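About Zetent

Zetent is a school of bookkeeping and office practice for adults who are returning to work or changing careers. We teach the everyday skills that small employers ask for: keeping accounts, preparing payroll, writing clear letters and managing records. Our classes are held in the evening and early morning so that students can keep their present jobs while they study.

Our History

The school was founded by Tanveer Ghauri, who had spent much of his working life as an accountant for family-owned stores and repair shops. He found that many of his clients wanted to hire help in the office but could not find people with practical training. The first course was taught in a rented room above a print shop, with 5 students and a single set of ledgers. The school moved to its present home in the Arruda Building two years later and has remained there.

What We Teach

Our main program is the Certificate in Office Accounts, which begins each June. It covers double-entry bookkeeping, sales tax, payroll and month-end reports. Students complete their exercises by hand before they move to software, and every student prepares a full set of books for a model business before the certificate is awarded.

We also offer short courses in business writing, filing and records, and spreadsheet use. These are open to the public, and no earlier study is required. Employers may enroll members of their staff as a group.

Our Teachers

All of our instructors have worked in the field they teach. Classes are kept small, and each student is assigned an adviser who reviews written work and meets with the student during the term. Advisers also help with résumés and interview practice in the final weeks of the program. 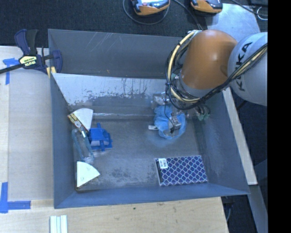 Graduates and Employers

Of the students who completed the certificate in our most recent class, 93 percent had found office work or moved to a new position by the time of our follow-up survey. Local firms such as Vudeo and Wendoseo have hired our graduates and send guest speakers to the spring term.

Visiting the School

Prospective students are welcome to sit in on a class before they apply. Visits are arranged through the admissions office – please allow five working days for a reply. Tuition may be paid in full or by the month, and a limited number of fee reductions are available on request.

Page last reviewed November 6, 2024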